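Last updated Sunday, September 5, 2021

# Fekix hand-held gripper, two-finger, ribbed pads

Sold singly or as a left and right pair. The Fekix is a hand-held two-finger gripper with a camera mount, for recording pick-and-place work by hand before it goes onto an arm. Himthorpe has stocked it since February, and the trial notes below are from our own bench.

| | Single | Pair |
|---|---|---|
| Part no. | 1697-S | 1697-P |
| Mass, each, without camera | 400 g | 400 g |
| Jaw opening | 89 mm | 89 mm |
| Pads supplied | 2 | 4 |

## What you get

- Gripper body with linkage fingers, dark grey
- Ribbed pads, blue, fitted
- Hex key and four spare pad screws per gripper
- Printed setup sheet

Camera, memory card and charger are not included. The mount takes the same plate as the Destow wrist camera, so if you already run Destow on an arm you can move it across with two screws.

## Pads

The ribbed pad is the standard one. We also carry the Tichý smooth pad, which is softer and fits the same finger block. Bernadette Ó Dálaigh ran both on the same set of household items over two days. The ribbed pad was better on round and hard things. The smooth pad was better on thin card and on anything with a printed finish that marks easily. On small spring clips there was little between them, and both needed a slow close.

Pads wear first at the tip. Replace them when the ribs are no longer visible there. Changing a pair takes a few minutes and the linkage stays on.

## Using two together

Most of our customers buy the pair. Set both grippers to the same closing tension before you start, using the screw on the inner side of the body. Iveta Beneš, who did the two-handed trials, found a tension mismatch was the most common cause of dropped items during handovers.

Patterned cloth is a fair test of the camera side. Run a short clip over your busiest surface and check the tracking before you record a full session. 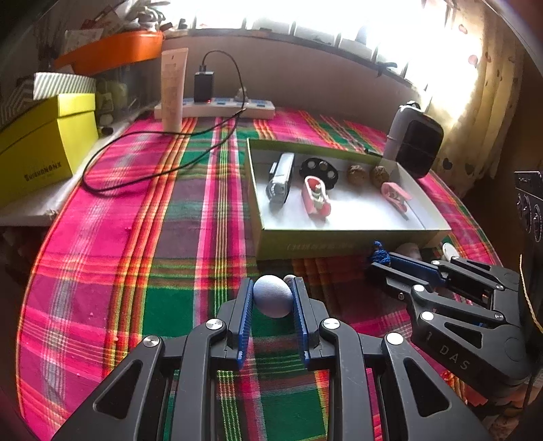 *Ribbed pads closed on a white egg-shaped ball, second gripper at right. Mixed items in the tray.*

## Known limits

- Not sealed. Keep it away from water and flour.
- The pivot caps can loosen with heavy use. Check them weekly.
- Not rated for glassware or anything heated above 45 °C.
- Long sessions are tiring at full reach. Lower the table if you can.

## Ordering

In-stock orders leave Himthorpe the next working day. Spare pads are sold in packs of four, ribbed or smooth. For a loan unit, write to the parts desk with your camera model and the colour of tag you want on each gripper. Loans run for up to three weeks and the freight back is yours.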